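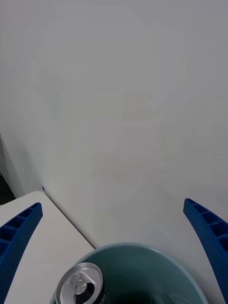 How Does a Robot Learn to Use Its Fingers?

At the Widillow laboratory, researchers teach robots by showing them what to do. A person guides the robot through a task 200 times. A small camera near its two blue fingers records each try, so the robot learns from a close view of things such as a can in a bowl.

What did the researchers find?

The team, led by Colleen Paquette, compared two robots. One learned from tries that all began in the same way. The other learned from tries with many different starting places. The second robot did better when objects were moved — even to spots it had never seen.

Word to know

Demonstration: one complete try that a robot can learn from. The full study used 2540 of them.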